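手部维护这点事:从拇指开始说起

栏目:工位旁边
本期执笔:三号间的老值班

上一期写完底盘充电桩,有好几位同事来问,什么时候讲讲手。那就讲手!反正这个月我大半时间都耗在它身上了,工作台抽屉里现在全是小螺丝和用了一半的擦拭纸。

先交代背景,给新来的几位同事听。我们组负责的是 Zarkeck 厨房单元,就是走廊尽头带冰箱和白桌子的那间。单元里跑的任务都很家常:开门、取东西、放回去、关门。听起来没什么,但是开冰箱门这件事对手的消耗比抓杯子大得多,尤其是拇指。抓杯子的时候几根手指一起出力,大家分摊;开门的时候,我们现在的策略是让拇指去勾把手,力基本上都从拇指那一路走,再经过掌壳传到手腕。所以拇指的关节最先松,手腕那一圈螺丝排第二,其他四根手指反而一直很省心。

Amra Delić 三月份接手标定以后,把原来那份巡检表整个重写了一遍。老版本是按照零件编号排的,从 A 到 Z,查起来像翻字典,做起来要绕着手转好几圈。新版本按照手摸到的顺序来:先手腕,再掌壳,再指根,最后拇指。我一开始还有点不习惯(老表我都背下来了),做了两个星期以后就回不去了。

手腕这一段最简单,也最容易偷懒。和黑色手掌相接的地方有一圈小螺丝,拿扭力螺丝刀按对角顺序过一遍,不要顺时针一颗挨一颗地拧。Boris Yordanov 有一回图快,就是一颗挨一颗拧的,装上去之后整只手往一边歪了一点点,肉眼根本看不出来,可是标定死活过不了,我们俩对着曲线看了一下午,还以为是相机的问题。拆下来重新按对角拧,五分钟解决。从那以后螺丝刀的手柄上就贴了一张小纸条,写着“对角”两个字,是他自己贴的。

手腕外面贴着标签,擦的时候请绕开。拿干布轻轻带一下就好,别用酒精,字会花。以前有一台备用手,标签就是被我擦花的,后来送去 Brulthorpe 返修,人家打电话来问这是哪一台,我报了半天序列号,又翻箱子又找单据,很丢人。

掌壳部分主要看接缝和拇指根部那个小凹口。凹口里面爱积灰,厨房单元里又总有一点说不清来源的油,混在一起就变成一层黏糊糊的东西。用软毛刷往外刷,不要拿气枪往里吹!吹进去的灰会跑到哪里,我也不知道,我只知道再想弄出来就得开壳了,开壳就得重新标定,重新标定 Amra 就会来找你。

指根那一排银色的小件,眼睛看一遍,手指肚再摸一遍,看有没有哪一颗冒头。冒头的不要用钳子往回敲,报上来,我们换。备件在 Georgiev 柜子第二层,拿了请在本子上写一笔,最近本子上的数和盒子里的数总是对不上,我已经懒得追究是谁了,从这期开始写就行。

然后就是拇指了,重头戏。

我自己的做法是先断电,用手慢慢把拇指各节活动一遍,感觉有没有发涩或者空程。发涩一般是脏,空程一般是松,两样一起来的话,那就老老实实下线。接着上电回零,看它停的位置和记录差多少。偏差不大就在软件里补,偏差大了不要硬补,补来补去最后谁都不记得原点在哪里了(别问我怎么知道的)。

最后一步一定要到冰箱跟前做。很多人在台架上量完数据漂亮,就直接签字收工,可是台架上的测试块是方方正正的,冰箱把手又短又斜,拇指尖要卡进去才行,接触的位置差一点,受力的方向就完全两样。所以新表里多了一项“实物接触确认”:让手慢速靠过去,拇指搭到把手上之后停住,人从侧面看一眼指尖的位置,再慢慢加力。加力的时候耳朵也要用上,有“咔”的一声就马上停。

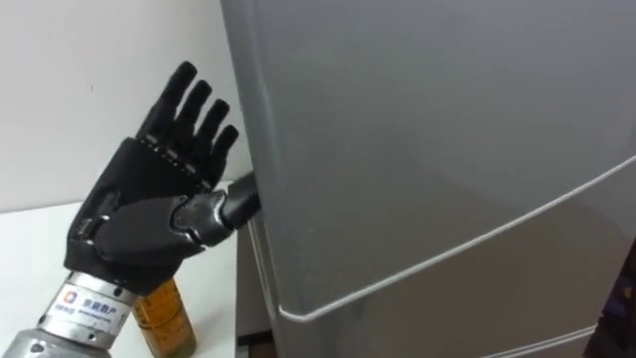
拇指抵在冰箱门的黑色把手上,其余四指张开。

说到四指张开,这一条有人问过我,为什么不让它们收起来,收起来不是更紧凑吗?我们试过收拢的姿势,结果小指那一侧老是想去蹭门板,门板上蹭出印子,行政那边来问过两次。张开以后四根手指各待各的,离门远,而且我看关节的时候也方便,一眼就能看清楚哪一节没有伸到位。代价是手的外形变大了,靠近桌子的时候路径要抬高一些。桌上东西多的话,请先往里挪,或者干脆拿走,不要指望避障每次都替你想着。

还有件事顺便说一下,接触确认的时候速度请用维护模式那一档,别用任务模式。任务模式下它是按照“马上要开门”来规划的,一搭上就会接着往外拉,你还没来得及弯腰看,门已经动了。维护模式会在搭上以后等你按确认键。两个模式的界面长得太像,这个我跟做界面的同事提过了,他们说会改个颜色,目前还没改。

下面说说周期。现在定的是每开门 1000 次做一次完整巡检,计数器在单元主界面右上角,到了会变黄。变黄以后还可以继续跑,但是请当天安排掉。每天早上的快检只要 12 分钟,做手腕螺丝、凹口清洁、拇指空程这三样就够。快检不用下线,也不用填长表,在白板上写个名字打个勾就好。

上面这个周期怎么来的呢?说来也没什么高深的。我们把去年的维修单全部翻出来,按开门次数排了一下,拇指中间那个关节第一次出现明显空程,最早的一台是在 2217 次。大家商量了一下,取一半再往下抹个零头,就这么定了。Boris 觉得太保守,他的意思是天天有快检,完整巡检可以拉长。我觉得先这样跑一个季度,把数据攒起来再吵也不迟。他同意了,但是表情不太同意。

润滑方面,有个变化请大家注意。原来那支白色管子的润滑脂我们不再用了,低温下会变稠,手在冰箱口来回进出,时间长了拇指动作发滞。现在换成 Barnitz 那边推荐的另一款,装在小针管里,放在工具车最上层。用量真的很少,针头上挤出来一个小点就够一个关节,多了会顺着缝往外渗,最后全糊在把手上,然后下一个来拿牛奶的人会骂我们。

新旧两种脂不要混用。如果你打开关节看到里面还是旧的,先擦干净再上新的。擦的时候用无绒纸,厨房纸巾会掉毛。我知道厨房纸巾就在手边,我也知道它很方便,还是请走几步去工具车拿。

再回答几个最近收到的问题。

有同事问指尖的外皮磨亮了要不要换。看位置。光是磨亮,没有起皮也没有裂口,可以继续用,接触确认时留意一下会不会打滑就行。有裂口就换,换完之后要重新走一遍接触确认,新皮的手感和旧皮差不少,力的阈值可能要跟着调。

有同事问左右手的记录能不能写在同一页。请分开写。厨房单元的把手在门的左侧,两只手的活儿不一样多,磨损也就不一样,混在一起以后根本看不出趋势。

还有同事问晚上收工时手应该停在哪里。停在收纳位,拇指放松,不要搭在冰箱把手上过夜。上个月有一晚就是搭着停的,早上来的时候驱动器报了过热,冷却了好一阵才肯动。幸好没有伤到什么,可是那天上午的任务全往后排了,Amra 的脸色我到现在还记得。

新版巡检表已经打印出来,塑封好挂在单元门口的钩子上,电子版在共享盘的维护文件夹里,名字带“按手序”三个字的那一份就是。旧版请不要再用,看见有人还在用旧版,麻烦你帮我收走。

五月底之前我想把三号间每个值班的人都带着做一遍完整巡检,一次两个人,时间大概一个上午。想早点排上的直接来工位找我,或者在白板右下角写名字。手套自己带,小号的我们总是缺。

下一期打算写线缆,就是从前臂一路走到机柜的那一束。谁手上有被夹坏的线,先别扔,拿来给我看看!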